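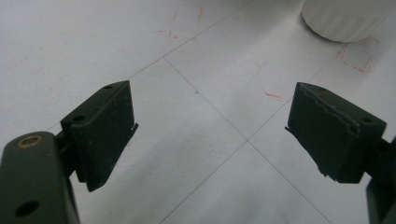 A home-built kitchen helper that its makers say will one day serve supper is still learning to deal with a cup and a tub of rice, and those paying for parts may want to keep their wallets shut a little longer. The Sondska project, put together in a shared workshop in Trorkoddale, has spent 98 days on a pair of grippers meant to be worked by hand first and by motor later. The dark green finger pads already look tired. The facing on one has torn into ragged steps along its inner side, and a thin strip sticks out from the edge of the other. Red marks on the white floor tiles are as close as the project comes to a map.

News > Local > Workshops and Making

Dec 7, 2018

Kekeli Fiadzo, who leads the build, told a members' evening that the pads were "the cheap bit" and could be swapped in minutes. That may be so. The group's own notes list 4 sets used up since October, and they do not say what the fifth will be made of.

The idea is simple enough. A person holds a gripper in each hand and does a chore, the movements are recorded, and a machine is later expected to copy them. Sondska's backers in Fundevville like this because it needs no programming from whoever is doing the chore. It does need that person to do the same chore again and again, and so far the group has published no count of how many times is enough.

The rice job is the one Fiadzo talks about most. A brown stick held in the jaws of one gripper stands in for a utensil, and the rice comes in an ordinary cream tub with a hinged see-through lid.
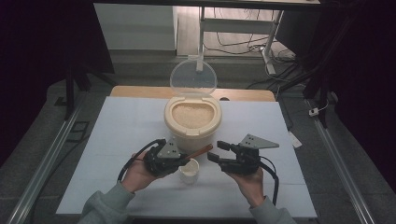 Moving a little rice from one vessel to another is a job most children manage before they start school, and the group has set itself a target of 105 recorded goes before any motor is fitted. Fiadzo said the early goes were "messy but useful". Asked how much rice ended up where it should, he said the figures were not ready.

Cost is another sore point. Members were first told the build would use spare rail and leftover parts. A later sheet added cables, stands and a set of bearings from Öberg, a small supplier, with no total at the bottom. Three members have asked for one in writing.

There is a case for patience. Garden-shed projects are allowed to be slow, and the group has not asked the public for money. But its leaflet still promises "a second pair of hands in every kitchen", and a tool that wears through its finger pads on practice runs has a long way to go before it deserves that line.

Sondska is due to show members a motor-driven version in the new year. Fiadzo would not give a date.

We use cookies to remember your settings and to count visits. By carrying on you agree to this. Manage choices | Accept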